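Visit report: the Panier bottling hall, Prolliten site

The Panier hall is the smaller of the two on the Prolliten site and handles still water only, in single-serve bottles. Sparkling and large formats are run in the older building, which was closed to visitors on the day. Our group was admitted on a Thursday at half past nine and left shortly before one. The tour was led by Tymofii Hrytsenko, shift engineer, who took questions throughout and answered most of them with figures.

Access is through a changing area with hairnets, overshoes and a handwash station. Watches and rings come off. Photography is permitted at the end of the route and not on the line.

Preforms and blowing

Bottles arrive as preforms, short thick tubes with the thread already moulded at the neck. They are tipped into a hopper, sorted on rollers so that the neck sits uppermost, and fed into an infrared oven. The neck is shielded, as any softening there would spoil the thread. From the oven they pass to the blow moulder, where a rod stretches each one lengthways before air forces the wall out against the mould.

The moulder is a Damico unit, installed in May. It replaced a machine that needed a full stop to change moulds. On the present one a fitter can exchange a single station while the others remain in place, though the wheel itself has to be halted for the purpose.

Most questions at this stage concerned wall thickness. The trend over several redesigns has been towards less material, and the horizontal grooves in the side wall are what makes it workable. A smooth wall of the same gauge would buckle under the grip of a hand or under the load of a pallet. The grooves stiffen it against sideways pressure. They also give the label applicator some trouble, so the panel where the label goes has a shallower profile than the rest.

Filling and capping

The filler and capper stand in a glazed enclosure kept at slight positive pressure. Visitors see it from a raised walkway on the long side. Filling is by flow meter, with the valve held clear of the bottle mouth. The line is rated at 400 bottles a minute. On the morning of the visit the display at the end of the walkway gave line efficiency as 97 per cent, which Hrytsenko described as normal for a run without a format change.

Caps come down a chute, are oriented, and are screwed on to a set torque. Two bottles are pulled every 30 minutes for a torque test at the bench. Too low and the closure may leak in transit; too high and older customers write in. The ring that stays on the neck after opening is formed as part of the cap, and the bridges joining the two are checked on the same bench.

The headspace is kept small. A little nitrogen is dosed just before capping to give the thin wall some internal support, and it was noted that the dose had been adjusted several times since the new moulder went in.

Labelling and inspection

Labels are applied from the reel with hot glue on the leading and trailing edges. The regulatory text takes up most of the back and a fair part of the front, and the type size is close to the legal minimum. Dark grounds with white lettering are harder to print cleanly at that size than the reverse. The Zakharchenko press, which supplies the reels, asks for a slightly heavier stroke on such designs.

Inspection covers fill level, cap seating and label position. Rejects are blown off the belt into a cage and counted by cause. Label skew was the leading cause on the sheet we were shown.

The route ends in a white-topped tasting and sample area, where bottles can be handled and looked at in decent light. 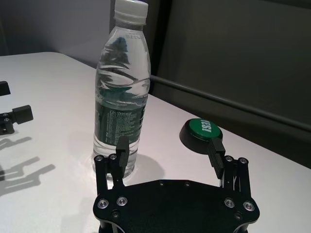
Hrytsenko remarked that visitors always ask about the plastic and hardly ever about the cap, although in his view the cap causes more complaints than every other part put together.

Discussion then turned to recycling. Clear bottles are the easiest to sort and fetch the best price, and the site has no plans to tint its own. Label glue is a continuing difficulty for the reprocessors, and a wash-off grade is on trial in the older building.

Practical notes

Parking is at the north gate. The walkway has steps at both ends and no lift. Ear protection is issued at the blow moulder and should be kept on as far as the labeller. Requests for a visit go to the site office, with the names of all those attending.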